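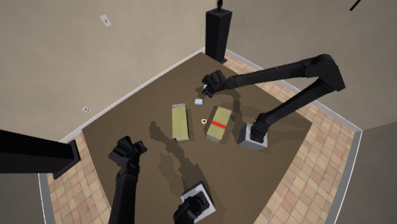
Wood grain is the pattern you see on the surface of a piece of lumber, and it comes from the way the tree's fibers grew and the way somebody later sliced through them. I've been writing the entries on wood for this site for 13 years now, and grain is the one I keep coming back to and rewriting (sorry to anyone who bookmarked the old version!). The simplest kind to recognize is straight grain, where the lines all run the same way, side by side. A dark brown floor with fine parallel lines, like the one under those two black arms, has the look people usually mean when they ask for "straight grain" at a lumber yard, whatever the floor is made of.

Where grain comes from

A tree puts on a new layer of wood just under the bark every growing season. Where I live the early part of that layer goes on fast and comes out pale, and the later part goes on slowly and comes out darker and harder. Put them together and you've got a ring. Saw across the trunk and you see circles. Saw along it and those same rings show up as lines, or as those tall pointed arches that look a bit like church windows. Trees in places without strong seasons may have rings so faint that you need a hand lens, and I've spent whole evenings squinting at a tropical board and finding nothing I could call a ring at all.

The main cuts

Plain sawn (or flat sawn) boards are cut straight through the log, one slice after another. It's quick and wastes very little, and it's where you get most of the arches. These boards do like to cup, though, so give them time to settle indoors before you nail anything down.

Quarter sawn boards come from a log that's been split into four first, so the rings meet the face at a steep angle. The lines come out close and even. In oak you also get ray fleck, the shiny ribbons that run across the grain, and I love it more than is reasonable.

Rift sawn is the fussy one. The rings meet the face at a middling angle and the lines stay straight with hardly any fleck, which is lovely on table legs. There's a lot of waste and the price shows it.

Figure is a different thing

People mix these up all the time, and I did too until Loretta Thibodeaux set me straight at the old Zitlow mill. Grain is the direction of the fibers. Figure is the special stuff on top: curl, quilt, bird's eye, flame. She had a curly maple plank leaning by the office door, priced at 200 dollars, and she'd tilt it back and forth so the stripes seemed to roll. I didn't buy it. I still think about it every February when I'm stuck in the shop with nothing but pine.

Working with it

Plane with the fibers rising away from you, or you'll get tearout. If the surface goes fuzzy or starts to chip, turn the board around and try from the other end. Interlocked grain, where the fibers lean one way and then the other in bands, will chip whichever way you go, so I reach for a scraper.

See also: Growth ring, Ray fleck, Veneer, Burl

Last updated Jul 16, 2022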